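엄마의 장바구니에서 배운 것들, 루시아 카레테로를 만나다

약속 시간보다 일찍 도착했는데 루시아 카레테로 씨는 벌써 와 있었다. 커피는 반쯤 비었고, 테이블에는 영수증이 한 무더기! 제철 장보기에 관한 글을 오래 써 온 분이라 수첩 정도는 예상했지만 영수증일 줄은 몰랐다.

"이거 다 제 거 아니에요. 이웃들이 줘요. 이제는 저를 보면 주머니부터 뒤지더라고요."

나는 장을 볼 때마다 뭔가를 빼먹는 사람이라(지난주엔 양파만 세 번 잊었다) 제일 궁금한 것부터 물었다. 목록은 어떻게 쓰세요?

"냉장고 문을 열어 놓고 써요. 문 닫고 쓰면 먹고 싶은 걸 쓰게 되고, 열고 쓰면 없는 걸 쓰게 돼요. 엄마가 그러셨어요. 전기 아깝다고 아버지가 뭐라 하시는데도 꿋꿋하게요."

어머니는 클로크브리지 시장에서 8년 동안 과일을 파셨다고 한다. 루시아 씨는 방과 후면 좌판 뒤에 앉아 숙제를 했고, 산수는 거스름돈으로 익혔단다. 손님이 뜸한 날엔 시든 포도송이에서 성한 알만 골라내는 게 일이었다고.

"그때는 포도가 지긋지긋했어요. 지금은 제일 먼저 사는 게 포도예요. 입맛이 참 이상하죠."

아이들과 장을 보는 이야기가 나오자 목소리가 확 커졌다. 조카가 마트만 가면 과자 칸에서 움직이질 않아서, 집에서 먼저 시장놀이를 시켜 봤다고 한다. 딸기랑 바나나를 꺼내 놓고 "오늘 저녁에 뭐가 필요해?" 하고 묻는 식이다. 처음 일주일은 저녁 메뉴가 매번 딸기였다고 해서 둘이 한참 웃었다.

"그래도 한 달쯤 지나니까 저한테 잔소리를 하더라고요. 이모, 오렌지 아직 있잖아, 하면서요. 할 말이 없었어요."
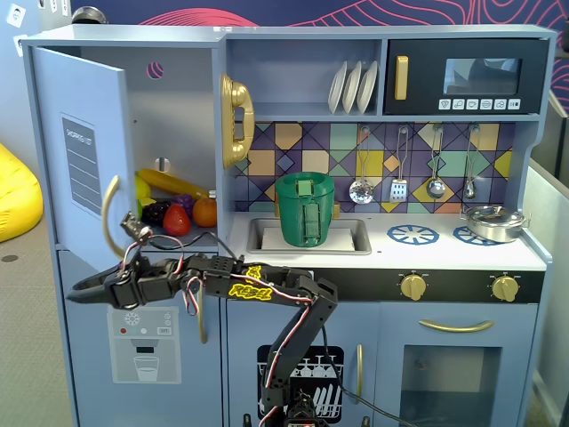
제철이 뭐냐고 묻는다면

솔직히 나는 제철 과일이라는 말이 좀 부담스럽다. 요즘은 한겨울에도 딸기가 나오는데 어디까지가 제철인지 모르겠고, 괜히 혼나는 기분도 들고. 그 얘길 했더니 루시아 씨가 손사래를 쳤다.

"외우지 마세요. 가게 입구에 제일 많이 쌓여 있고 값이 내려간 거, 그게 제철이에요. 4월에 비싼 걸 샀다고 누가 잡아가나요? 먹고 싶으면 사는 거죠."

대신 살 때 양만큼은 꼭 정해 두라고 했다. 본인은 한때 레몬을 싸다고 36개나 사 왔다가 온 집안이 레몬청 공장이 된 적이 있단다. 그 레몬청은 옆집 풀헨시오 비달 씨네까지 건너갔고, 비달 씨는 아직도 그 병에 단추를 담아 둔다고.

보관법도 물었다. 바나나는 다른 과일과 떨어뜨려 두고, 포도는 먹기 직전에 씻고, 자두는 말랑해진 다음에 냉장고에 넣는단다. 나는 여태 전부 한 바구니에 담아 뒀는데, 그래서 그렇게 빨리 물렀나 보다.

헤어지기 전에 내 영수증을 보여 달라고 해서 지갑을 뒤졌다. 과자 두 봉지, 우유, 건전지. 루시아 씨는 한참 들여다보더니 영수증을 자기 무더기 위에 얹었다.

"양파는 또 안 사셨네요."

돌아오는 길에 양파를 한 망 샀다.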